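February, notebook, rate-feed work

Really good morning on the converter! The rounding fix is in and the test page finally agrees with itself in both directions. Converting 200 euros to dinars and straight back used to lose a few cents each trip, and I'd been blaming the Zolance feed for it. Wrong culprit. We were rounding the rate before multiplying, then rounding the result again. Now the full rate is kept all the way through and only the displayed amount gets trimmed. Lovely, simple, should have looked there first.

Shazia Usmani ran the pairs overnight: 1000 conversions, 70 mismatches with the old code, none with the new. (Log is in the Flullau folder, under her initials.)

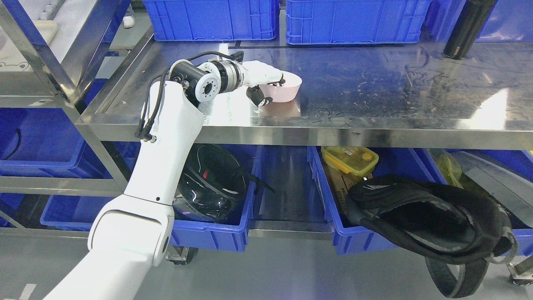
## Spread against mid-market

Second thing, and I'm pretty excited about this one. The Ansari quote table gives buy and sell separately, so we can show the customer the spread instead of one mystery number. Tried it on the 200 euro case and the margin shows up clear as day next to the mid-market line.

Still to do:

- label the time of the last update, with the time zone
- dinars take three decimals, yen take none, so stop hard-coding two
- ask Clinano if their weekend rates are frozen or just widened

The chart also needs a gap where the market is closed. At the moment it draws a flat line, and Shazia read that as a very calm currency.
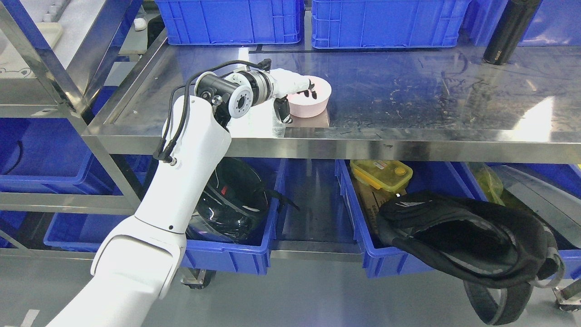
Why does the travel money rate differ from the one on the chart?

The chart shows the mid-market rate, halfway between buy and sell. A travel money seller adds a margin to cover handling cash and to earn something, so the customer gets a bit less per euro.

Putting that wording on the help page as is. Decimals next, 2:30 if the feed stays up.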